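Home Robotics and Automation > Visits, Shows and Meetups

Thread: Went to the Codeo open day (long, sorry)

fiachra_k
Well, I promised a couple of you I'd write this up, so get yourself a coffee. Codeo opened their building to the public in May, and my wife and I drove over for the afternoon session. I'd put my name down months ago and had more or less forgotten until the email came with a visitor number in it. Mine was 3111, which made me picture a line out to the highway, but the groups were kept to 8 people and it was all very relaxed. Parking is behind the building, by the way, and the sign for it is facing the wrong direction if you come from the south. We went past it twice.

First you get a talk in the lobby. Bríd Ó Flaithearta gave ours and she was lovely, very patient with a gentleman who wanted to know when it would do his gutters. She talked for 40 minutes about why they've moved from warehouse work to rooms in houses, and I could have listened to another 40. The short version is that a warehouse shelf is always where you left it and a bedroom never is.

Then there's a hallway with older hardware behind glass (two generations of arms from Givska, if you're into that, and a wheeled base I remember from the trade magazines), and after that you get to the rooms themselves. They have a kitchen, which was closed for our group, a sort of laundry corner, and the bedroom, where we spent most of our time. My wife said the bedroom was tidier than ours and I had no answer to that.

The demonstrations there are tasks around the bed, with the humanoid on its own two legs beside the mattress. There was a toy carrot in a little white basket up near one of the pillows, and the whole group had taken to calling it "the patient" before long. I stood where I could watch the hands, because that's what I came for. The fingers spread wide well ahead of any contact, and I found I was holding my breath every time, like watching a grandchild carry a full glass.
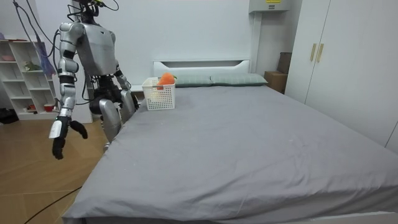

Cillian Keane wrote to me after his own visit that he'd come away less impressed than he expected, and that the pace was what bothered him. He'd timed things on his watch and felt that anybody who has changed a bed in a hotel would have been through the whole floor by then. I understand that, I really do. But I thought the slowness was part of the pleasure. You could see it settle its weight before it reached, and you had time to ask a question and get an answer.

We had tea afterward — proper tea, in a pot — and I bought a mug. Happy to answer anything I can.

seppfan
Thank you for this! I've been on the waiting list since winter and I'm glad to hear the groups are small. Did they let you ask the engineers things directly, or was it all through the guide? When I went to the Sepp open house everything went through one poor fellow with a microphone and he plainly wanted to go home.

fiachra_k
Directly! There was a young man at a desk by the bedroom door, Conall McGrath, and he'd talk to you as long as you liked. I asked him about the cables, and he said they'd sooner have a tidy supply of power and a long afternoon of demonstrations than stop and start all day. He also told me which questions he gets most, and mine was on the list, so there goes my pride.

r_oconaill
Rónán Ó Conaill here, I went to one of the morning sessions. I'm going to be the grump. I enjoyed the day and the people were kind, but I don't think a room built by the same company that built the robot tells us very much. They know that bed. They know how high it is and where the wardrobe stands. Put it in my daughter's room, where the floor hasn't been seen since Christmas, and then invite me back.

Also the gift shop closes at noon for lunch and doesn't say so anywhere.

tilly_b
I don't think that's quite fair, Rónán. Everybody starts with a room they know. I taught kindergarten for years and you don't begin with the hard puzzle. What I'd want to know is whether they move the furniture between sessions. Fiachra, did anyone ask?

fiachra_k
Someone did, a lady in our group, and Bríd said they shift things between weeks but leave them alone during open days so visitors get to see something get done. I thought that was a straightforward answer. Rónán may feel otherwise and that's all right.

r_oconaill
It's straightforward, I'll give her that. It's also my point. If the furniture stays put for company, then what I saw was a rehearsed piece, and I'd have liked to be told so at the door and not have to read it in a forum. Put it on the handout. I'd still have come.

flammont_owner
Jumping in as somebody who has had a Flammont vacuum for a good while and has watched it eat 100 socks. I'd take slow and careful over fast any day of the week. My mother is in her eighties and bending over a low bed is the worst part of her morning. If a machine takes half an hour to pull up a sheet, she's having her breakfast anyway, what does she care.

Was it loud? That's her one worry. She can't stand a hum.

fiachra_k
Quieter than I'd guessed. There's a whirr from the joints when it moves, and a fan going somewhere in the room, but we were chatting at a normal volume the whole time. I can't speak for how it would be at 6 in the morning with the house asleep.

seppfan
One more from me and then I'll leave you be. How's the viewing if you're short? At Sepp I saw a great deal of the back of a man's jacket.

fiachra_k
My wife is five foot one and had no trouble at all, they bring the shorter folks forward without making a fuss. Wear flat shoes, though, as there's nowhere to sit between the lobby and the tea.

tilly_b
Booked for the next one! Flat shoes noted. I'll ask about the handout for you, Rónán.

r_oconaill
Please do. And get to the gift shop before noon.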